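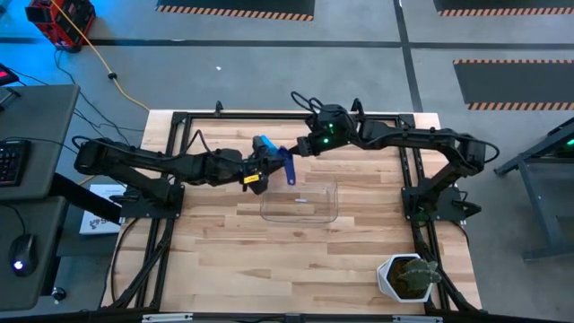
Two-Arm Teleoperation at the Sterness Workshop

Posted 2 February 2026 by Ilona Boros

The Sterness workshop has been collecting demonstrations on its two-arm bench since December. An operator drives both arms by remote control, one hand for each, and the joint positions are saved along with the view from the fixed camera. The recordings are then used to train a controller that tries the same task without an operator. This gallery covers the handover task, in which a part goes from one gripper to the other over the middle of the table.

More about the bench and the task is given in the captions and notes that follow.

Handover over the tub
Left gripper holding the blue plastic part, right gripper coming in from the side. The clear tub sits on the wood under the two grippers.

The bench
Butcher-block top in a black aluminum extrusion frame, with one arm mounted toward each side. The arms are bolted down on square bases, and we check the bolts at the start of every session.

The operator's side
Operators work standing up. Akinyi Laizer and Yao-tsung Poon recorded most of the handover set, and Nisha Goel joined them in the last two weeks. New operators do 16 practice runs that are not kept. After that, everything they record goes into the set, including the failed tries, which are tagged as failed.

How a run goes
The left arm picks up the part and brings it to the middle. The right arm closes on it, the left arm lets go, and the right arm puts the part down. A run ends when both arms are back in their rest positions. If the part is dropped, the operator may pick it up once and go on. A second drop ends the run.

What we ask operators to do
Move at an even speed and do not stop in midair to think. Long pauses get copied by the controller, which then hangs in the same spot. Close the second gripper fully before opening the first. Change the starting position of the part a little from run to run, and turn it now and then so the grip is not always the same.

Numbers so far
The full set stands at 3,000 runs across 6 tasks. We threw out 47 handover runs after a loose connector on one arm caused gaps in the joint data. Jihad Abu Hammour wrote the script that finds those gaps, and it now runs at the end of each session.

Software
Recording and playback are done in Emau. Labels are added afterward in Zondix, usually by the person who drove the run. Playback at half speed has been the easiest way to spot a grip that slipped.

Next
Handing the part back the other way, right to left, is the next task on the list. The practice sheet for it is still being written. Anyone at Sterness who wants time on the bench can put their name on the sign-up page, and first sessions are always done with Akinyi or Yao-tsung present.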